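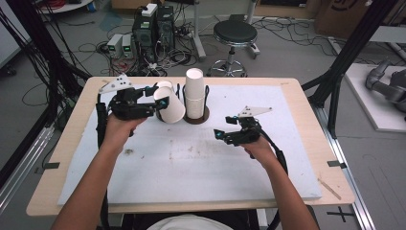

Graline Consultation Register

Graline is a desk system for organisations that publish draft policy and must log, sort and answer the replies. It is supplied by Okus as a hosted service or for installation on the customer's own server.

Each reply is given a reference on receipt and matched to the numbered paragraphs of the draft. Replies by post are scanned and entered by hand. The original wording is locked once saved; later corrections are stored as notes, with the name of the person making them.

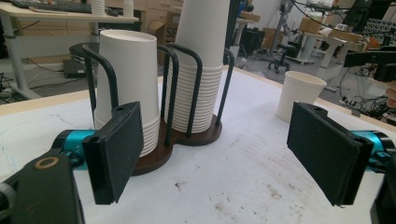 White paper cups in a two-stack dispenser rack.

Specification

Product code: GR-946
User accounts: 40 (standard licence)
Open consultations: 80 at one time
Attachments: PDF, plain text, spreadsheet
Export: full register, by paragraph or by respondent
Access levels: reader, clerk, editor, administrator
Sign-in: password with second code

Duplicate replies

Campaign letters with the same wording are grouped under one parent entry. The count of senders is kept and any added text is split out for separate reading. In the Pascu transport plan, 615 replies were entered through Graline and the grouped letters were published as an annex. Grouping can be switched off for each consultation, but not after the closing time has passed. 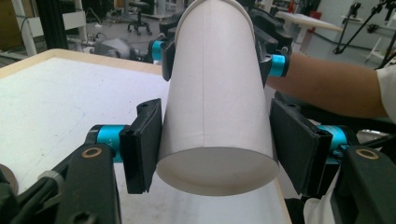
White paper cup showing side seam and recessed base.

Set-up and support

Set-up includes import of one existing register and a training session for clerks. Customers moving from Grendolo should export with paragraph numbers switched on. The next update, due in April, adds a second closing time for late replies by post.

Technical contact: Kavitha Suvarna
Licences and renewals: Sizwe Ntuli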